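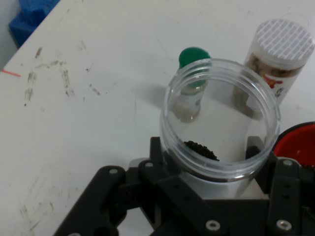 The Vesus is a sample splitter for drill chips and crushed rock, sold to small exploration outfits that can't justify a lab-grade rotary machine. We stock it, and we have used it enough to be wary of what the brochure claims. The maker says it gives "true halves" every time. It gives halves that are close, if the feed is dry and you pour at a steady pace. Before you spend money, ask how much rock you really keep from each interval. If it comes down to a small mound of dark grains in the bottom of a clear plastic jar, a splitter won't rescue you, and the money is better spent on a bigger sample.

What you get for the price is a steel hopper, a fixed row of chutes, 2 catch pans and a folding stand. The pans are good. The stand is adequate on concrete and poor on anything else. We have seen it walk sideways on a gravel pad at Limodcombe with a full hopper, and the sales sheet has nothing to say about that. Plan on bolting it down or standing it in a tray.

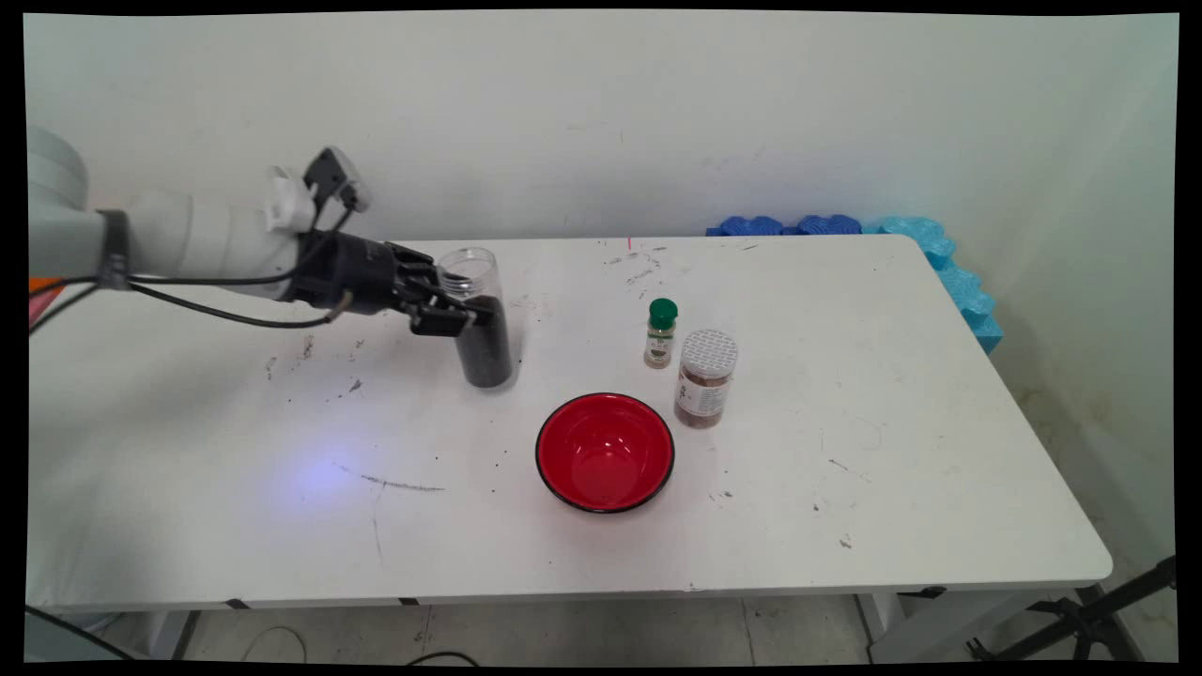 The hopper is rated for chips up to 7 mm. Take that number seriously. Anything larger bridges across the chutes, and the usual cure is a thump with a mallet, which shakes the fines down one side and ruins the split you were trying to make. Clay is worse. The maker calls the chutes "self-cleaning," and we would like to meet the clay they tested. Brush them out or blow them down between samples, or you will carry a little of the last hole into the next one.

Specifications
Model: Vesus bench splitter
Largest chip size: 7 mm
Catch pans: 2 included, spares sold singly
Price: $3000, stand included
Spare chute set: $118

The Drundolero vibrating feeder is offered as an add-on. It does even out the pour – that much is true – but it needs power, it is loud, and a patient person with a scoop gets nearly the same result. Buy it if you run splits all day. Otherwise skip it.
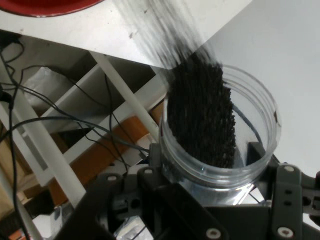 Dark granules falling into a clear jar.

We also carry the older Saengthong riffle box, which does the same job with fewer parts and no stand at all. It is heavier and the paint chips. Several customers who bought the Vesus to replace one still keep the old box in the truck.

Ships from our own shelf. Returns are accepted on unused units only, and "unused" means no dust in the chutes. Bring a bag of your own rock to the counter before you order and we will run it through the display unit.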